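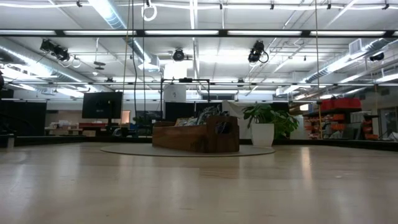
Snack Crate Is Back in the Tillico Room

Since Friday, September 9, 2022 we have again a shared snack crate in the Tillico room. Many of you asked for it after the summer, and I am glad to write that it is filled and ready to use.

The crate is the reddish-brown wooden one with the handle hole in the high end. It stands on the round mat on the big table, next to the white planter. Please leave it on the mat. The table top was polished again in February, and Fergus Gourlay has asked me two times already to remind everybody that wood on wood makes scratches. If you need the whole table for a meeting, lift the mat and the crate together and put them back after.

Some words on how it works this year. Tanveer Ansari buys the packets on the first Monday of the month, mostly from Gondal, and sometimes from the small shop on Porner Street when Gondal does not have the salted ones. The price is 2 dollars for each packet, the same as before. You can pay in the tin in the kitchen drawer or write your name on the list inside the cabinet door. Adeel Jadoon collects the list on the last working day. He would like readable handwriting — last year there were 5 dollars that we could never connect to a person.

Please take from the top and do not dig. When the packets are pressed, the chips become crumbs, and then they stay at the bottom until somebody throws them away. Empty packets go in the trash by the door, not back in the crate.

If you have an allergy, read the back of the packet before you open it. The mix changes from month to month and we cannot promise that any kind is always there. Wishes for October can be sent to Tanveer, extension 2146, or told to him at lunch.

About the plant: Parvaneh Yazdani takes care of it, and she asks that other people do not water it. It had too much water in the spring from several kind colleagues. It may look thirsty to you when the leaves hang on one side, but please ask her first. She is in the Lorkisura office every day until 11.

Zdislava Jireš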